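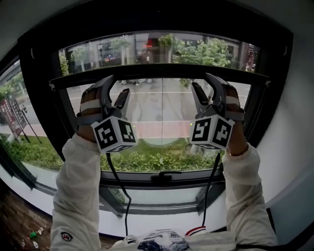 Cleaning and checking a black-framed window with a horizontal bar

These instructions cover inside cleaning and basic checks on a window with a dark frame, a fixed or opening upper pane, a horizontal bar (the transom) and a lower section divided by a vertical post (the mullion). They apply to street-facing windows, where the glass and the lower rail collect more grime than on the garden side. Cleaning the outside from above ground level is not covered.

What you need

Two buckets
Washing-up liquid
Two microfibre cloths, one kept dry
A rubber-bladed squeegee, narrower than the pane
A soft paintbrush
A torch
Silicone spray for the seals
Light machine oil for the latch

Allow 18 minutes for the first window. Later ones go faster.

Preparation

Clear the sill completely. Close the window and turn the latch handle to the locked position. Lay an old towel along the sill, folded so that it does not hang over the front edge. Do not start while the sun is directly on the glass, as the water dries before it can be drawn off and leaves marks.

Fill one bucket with lukewarm water and add a teaspoon of washing-up liquid. Fill the other with clean water only.

Frame

1. Brush loose dust out of the corners with the dry paintbrush. Work from the top of the frame downwards.

2. Wipe the top rail and both side posts with a well-wrung cloth.

3. Wipe the horizontal bar. The upper face holds most of the dirt and needs a second pass. Wipe the underside separately.

4. Wipe the mullion from top to bottom, including the narrow joint where it meets the bar.

5. Wipe the bottom rail last, going round the base of the handle.

Dark frames show dried soap as a grey film. Rinse each length with clean water and dry it before moving on. Scouring pads and cream cleaners will dull the finish and must not be used. 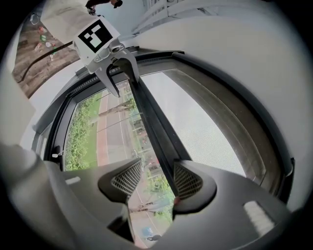
Page last changed: 26th November, by Hugo Barroso

Glass

Wet the upper pane first. Pull the squeegee across in horizontal strokes, overlapping each by two fingers' width, and wipe the blade after every stroke. Repeat for each lower pane, treating the two sides of the mullion as separate pieces of glass. Finish the edges with the dry cloth.

To check the result, look through the glass at something plain outside, such as paving or a lawn, then look again from one side. Streaks that vanish when you move are normally on the inside. Marks that stay put after a second wash are on the outer face or between the panes. Misting between the panes indicates a failed sealed unit, which cleaning will not cure.

Bar and latch

Press upwards on the underside of the horizontal bar with both hands, one on each side of the centre. Use moderate pressure. There should be no movement and no creaking. Repeat near each end. If the bar shifts, stop and have the fixings looked at.

Turn the handle through 90 degrees and back. If it is stiff, apply one drop of oil at the spindle, work the handle several times and wipe off the surplus. A handle that turns freely but does not draw the window tight needs adjusting at the keep.

Open the window if it is the opening type and run the torch along the seals. Wipe them with plain water, let them dry and apply a thin coat of silicone spray from a cloth. Do not spray the seal directly, as overspray on the glass is hard to remove.

Frequency

Glass: monthly on the street side. Frame: every 2 months. Seals and latch: once a year, in January.

Kristof Van Hecke supplied the note on seals.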